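Can a robot do my washing up yet?

I was standing at the sink the other night with my sleeves pushed up, scraping lasagne off a dish that should have been soaked at teatime, and I did what I always do in these moments, which is wonder where my robot is. I was promised one! Every telly programme I watched as a child had some sort of tin butler in it, and yet there I was with a scourer.

So I've spent far too many evenings this month reading up on it all (the lasagne dish is still in the sink, by the way). I started with Girnora, a hobby project that lets anybody download a pretend kitchen and a pretend robot and have a go at teaching one to use the other. It runs on my ancient laptop, just about, with the fan going like a hairdryer. The chores on offer are tiny. I'd gone in hoping for "cook a roast", and the first thing I picked off the menu was the tap.

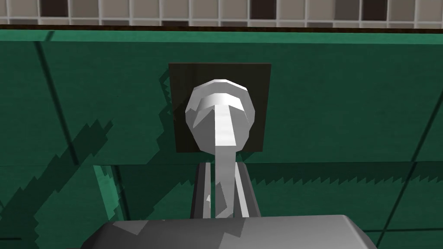
I can hear you laughing, because a tap is nothing, is it? You do it half asleep. But think about what's involved. You have to know which bit moves, which way it moves and how hard to push before you snap something off. My own kitchen tap has to be nudged left and then lifted a tiny bit or it drips all night, and I've never managed to explain that properly to visitors, never mind to a machine.

The way Girnora goes about it is that the robot gets lots of practice goes, and you can set how many. I left mine on 30, went to hang the washing out, came back and found it still busy. The people on the forum are much more patient than me. One of them had done 1210 goes on the same job and was quite chirpy about it, as though that were a perfectly normal way to spend March. I've got sourdough starters I gave up on sooner than that.

What I liked, though, was how much you start to notice about your own hands. I turned our bathroom tap on and off over and over, very slowly, trying to catch myself at it, and I use the side of my finger! I don't grip the thing at all. I just sort of hook it and push. With two stiff fingers and no wrist to speak of you've got to come at it much more carefully, and being a bit too far to one side matters an awful lot more.
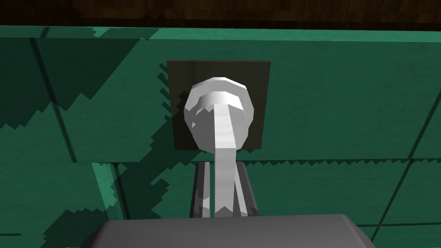 Anyway, after the pretend kitchen I wanted to know about real ones. There are plenty of videos about, and I've learnt to watch them with a cup of tea and a suspicious expression. The ones from Osus are very slick, all soft music and sunshine, with a machine folding a towel as if it had all the time in the world. Then you spot the little note in the corner saying it's been speeded up. Mitari don't speed theirs up, bless them, and I sat through 17 minutes of a robot putting away cutlery. It got the forks in with the forks. I was so proud I nearly clapped, but I could have emptied the whole dishwasher, wiped the sides down and fed the cat.

Shop floors seem to be a different matter. My cousin works at a place that packs jars, and they've had a Major arm on the line for ages, picking up and putting down all day long without a grumble. But everything there arrives in the same spot, the same way up, in the same light. My kitchen has a colander balanced on the toaster. We also have 2 drawers that only open if you shut the other one first, and I'd love to see the face of the engineer who has to sort that out.
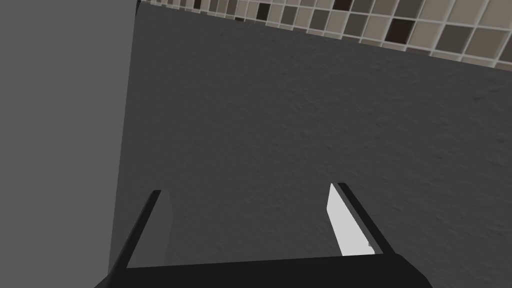 I think that's what I hadn't understood before I started. I always imagined the hard part would be the clever stuff, planning the meals or remembering that somebody doesn't like peas, and it's really the boring bits in between. Getting your hand to the right place. Not knocking the worktop on the way. Letting go of a cup at the right moment (I can't always do that one myself, as my poor blue mug would tell you).

Would I have one if they were cheap? Oh, in a heartbeat, for the bathroom alone. I'd even put up with it being slow, as long as it did its work overnight and was quiet about it. I don't think I'd trust it with the good glasses, and I'd want a big red button on it somewhere.

For now I'm going to carry on fiddling with Girnora in the evenings. There's a job on the menu with a cupboard door that I want to try next, and somebody on the forum has promised to show me how to save my settings so I don't lose everything when the laptop overheats. If any of you have had a go with it, do leave me a comment, especially if you've got past the taps! Right, I'm off to deal with that dish.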